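4. Oiling your countertop for the first time

Okay, the counter's in and screwed down, and I know you want to start cooking on it. Hold off a bit! Bare wood stains fast (I found that out with a mug of coffee), so get the first coats on before anything else.

You'll need a bottle of Hekico mineral oil (the 500 ml one did my whole kitchen with plenty left over), 220-grit paper and a pile of old cotton rags.

1. Sand lightly along the grain, never across it. You only want to knock down the fuzz.
2. Vacuum up the dust, then wipe everything with a barely damp rag and let it dry overnight.
3. Pour a puddle of oil in the middle and push it outward. Be generous, the first coat just disappears.
4. Wait 20 minutes and wipe off whatever's still sitting on top.
5. Do it again the next day, and keep going until the wood stops drinking. Mine took four coats.

Note: the end grain next to the sink soaks up way more than the rest. I give it a second helping every time.
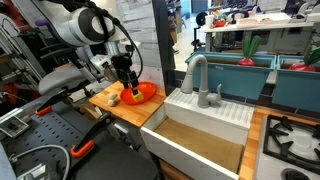 6. Once the last coat is wiped down, leave the counter alone for a full day. After that you can bring everything back and use it like normal.

For everyday cleaning I stick with dish soap and warm water, then dry it right away. Skip the bleach, and skip the green scrubby pads too, they leave scratches you'll be sanding out in April.

CAUTION: If you swap the mineral oil for linseed or tung oil, don't ball up the rags and toss them in the trash. They can heat up and catch fire all by themselves. Lay them flat outside until they're stiff and dry.

Top up once a month for the first year, then whenever water stops beading.

Comments (3)

Josiane Vasseur
6/7/18
Can I use the Tornix board wax over this or does it have to be oil only?

Reply from author
Wax is fine on top! Just let the oil soak in for 14 days first.

Raymonde Bélanger
My end grain took six coats, I thought it would never stop.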